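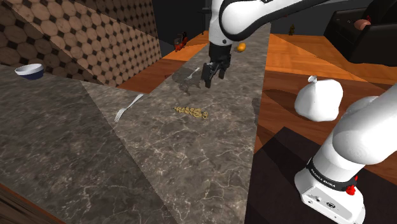

Last updated: 2019-08-28

I have now read the whole Protby–Florkell port arrangement, annexes included, and I loved it. I know how that sounds! But if you care at all about how places get along with each other (and I assume you do, or you stumbled in from my posts on the ferry talks, in which case welcome back), this is a wonderful document and you should read it too. It's free, it's on the port authority's site, and it runs to 1,060 numbered paragraphs, most of them short.

Quick background for anyone who missed July. Protby and Florkell sit on opposite sides of a border and have been inspecting each other's food cargo twice for as long as anybody I've talked to can remember. A crate gets opened on one side, checked, sealed, shipped, and opened again on the other. The new arrangement says each port will accept the other's inspection certificate for a list of goods. It isn't a treaty. It doesn't touch tariffs at all, and the opening paragraph says so in so many words, which didn't stop half the columns I read from calling it a free trade deal.

What got me hooked was the goods list. There are 23 categories, and you can practically hear the negotiators in every one of them. Dried fish is in. Smoked fish is in, but only if it's vacuum packed. Fresh fish is out completely! Green coffee is in and roasted coffee is in, with separate certificates, and if you want to know why anyone would need separate certificates you have to go to paragraph 412, where there's a long and slightly grumpy passage about moisture testing. I read it on the bus and missed my stop.

I wrote to Archana Sisodia about that one. She handles paperwork for Tosari, the coffee importer down by the old grain sheds, and she was kind enough to call me back and talk for most of her lunch. She told me the double testing has cost her days on almost every shipment and that the delay bothers her customers far more than the fee. She's pleased with the text. She'd also like somebody to tell her what the new form looks like before she has to fill one out, and so would I.

The other thing people are arguing over is the exit clause. Either port can walk away with two months' notice and no reason given. Bjartur Vídalín, in his column, called this proof that neither side means it. I read his column every week and I think he's wrong here. A short notice period is what let the Florkell side sign without going back to their parliament, and you can see them getting more generous everywhere else in the text once that was settled. Look at how the dispute section changed between the spring draft and this one. In the spring, a disagreement over a seal froze the whole category. Now it freezes the one shipment, and the two port directors have to talk by phone the same day. By phone! It's written in there! I adore it.

Where I do agree with him is on the joint office. The arrangement sets one up and then says very little about who works in it, who pays for it or what language it writes its reports in. Noeline Doolan raised exactly this at the evening session in Protby and got an answer that went on for quite a while without reaching the money. Her point was that an office with no budget line becomes somebody's second job. I've gone back through the annexes looking for a number and I can't find one. If you do, please, please send me the paragraph.

A few of you asked about the Pascual briefing that's been going around. It's a good clear read on the certificates, and I'd start there if you're short on time. It was written before the final text came out, though, so skip the section on live shellfish. Live shellfish got dropped.

Also, a correction. In the first version of this post I said the arrangement starts on signature. It starts when both ports have swapped letters confirming their inspectors are trained, and Kanako Furukawa wrote in very politely to point me to the right paragraph (it's 1,031). Thank you, Kanako! I've fixed it above and in the July post as well.

Next I want to do the annex on seals, which has drawings, and Frida Hjaltested has promised to explain to me why the Florkell seals have the number on the underside. She used to order them. If you've got questions for her, put them in the comments before the weekend and I'll bring the lot.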